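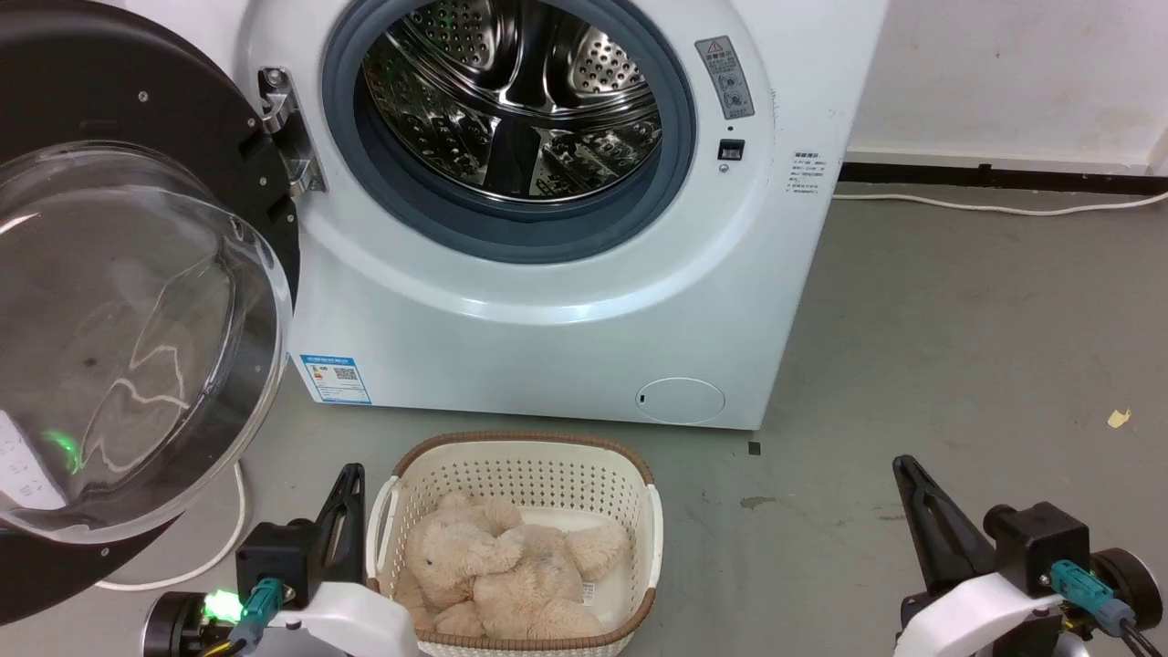
Le tambour vide et le joint en caoutchouc, porte grande ouverte.

Slamet Lumenta répare et entretient des lave-linge depuis 15 ans. Il a commencé dans l'atelier Zerstead, où il démontait des machines au rebut pour en récupérer les pièces, puis il s'est mis à son compte. Aujourd'hui il s'occupe surtout des laveries d'immeuble de la résidence Tarar et de quelques particuliers du quartier. Nous l'avons rencontré en juin, en fin de matinée, entre deux rendez-vous.

Sa première remarque porte sur la porte. « Les gens la referment dès qu'ils ont sorti le linge. Moi, je la laisse ouverte. Chez moi elle reste ouverte toute la journée, ma femme se cogne dedans, mais le joint ne sent rien. » Le joint, il y revient souvent. C'est un anneau de caoutchouc épais dont les plis retiennent l'eau, les cheveux et les pièces de monnaie. Il passe un chiffon dedans une fois par semaine, en commençant par le bas. Il n'utilise pas de javel. « Du savon noir, de l'eau tiède, et on essuie. La javel, j'ai vu des joints qui devenaient collants au bout de deux ans. »

Pour le tambour, il conseille un cycle à vide à 60 degrés tous les mois, sans lessive ou avec un peu de vinaigre blanc, jamais les deux ensemble. Il regarde aussi les aubes, ces reliefs qui soulèvent le linge pendant la rotation. « On passe la main dessus, doucement. Si ça accroche, ça accrochera aussi les chemises. » Un client lui a apporté un jour un sac entier de tee-shirts troués, persuadé d'avoir des mites. C'était une agrafe coincée dans une perforation.

Nous lui demandons ce qu'il pense des lessives. Il hausse les épaules. La plupart des foyers en mettent deux fois trop, dit-il, et la mousse finit par encrasser les conduits. Il dose à la cuillère. Il n'a pas de marque préférée et refuse d'en citer une.

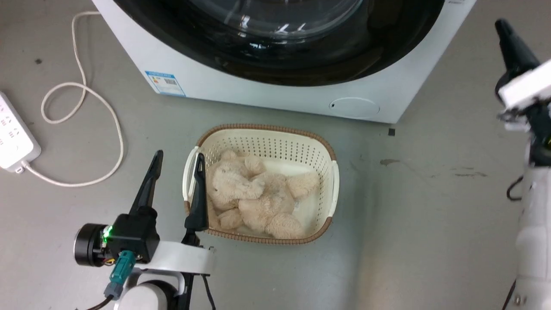 Le filtre et le sol

Sur beaucoup de modèles, le filtre de vidange se trouve en bas de la façade, derrière une petite trappe. Slamet Lumenta l'ouvre tous les trois mois. Il pose d'abord une serpillière et un plat bas, débranche la machine, puis dévisse lentement. « Il reste toujours de l'eau. Celui qui dévisse d'un coup, il lave son carrelage. » Dans les filtres, il a trouvé des boutons, des baleines de soutien-gorge, une dent de lait que la famille a voulu garder.

Il s'intéresse autant à ce qui se passe autour de l'appareil. Il préfère une prise murale à une multiprise, surtout quand celle-ci est posée au sol. « Une machine qui chauffe, ça tire plus de 2 000 watts. Et par terre, à la première fuite, c'est la multiprise qui prend l'eau. » Quand il n'y a pas le choix, il la fixe au mur et range le câble le long de la plinthe.

Le niveau vient ensuite. Il règle les pieds un par un et vérifie en appuyant sur les coins. Un béton lisse lui convient très bien. Sur un vieux parquet, il ajoute une plaque rigide dessous.

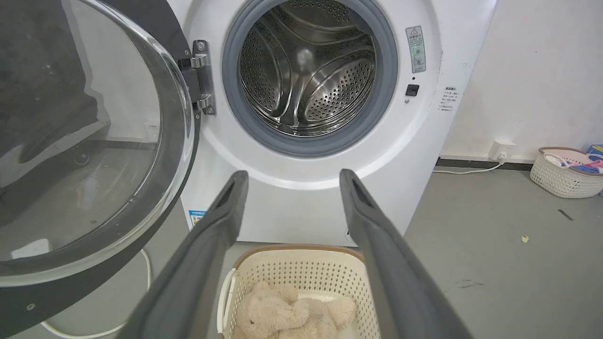
Il parle plus volontiers des pannes que des machines neuves. Celle qui revient le plus souvent dans ses carnets, c'est la porte qui ne verrouille plus. Il vérifie la charnière, resserre les vis, nettoie le logement du loquet avec une brosse à dents. Bien souvent, cela suffit. « On m'appelle pour changer la carte électronique et je repars au bout de 20 minutes. Je compte le déplacement, c'est tout. »

Il a appris une partie du métier auprès d'un ancien de chez Abdella, qui lui interdisait de sortir un tournevis avant d'avoir écouté un cycle complet. Il garde cette habitude. Un roulement fatigué s'entend à l'essorage, une pompe bouchée à la vidange.

À ceux qui veulent acheter, il recommande de demander le prix d'un joint de porte et d'une pompe avant de signer. Si le vendeur ne sait pas répondre, il va voir ailleurs. Son prochain rendez-vous est rue Wergate, au troisième étage, pour une machine qui avance toute seule pendant l'essorage.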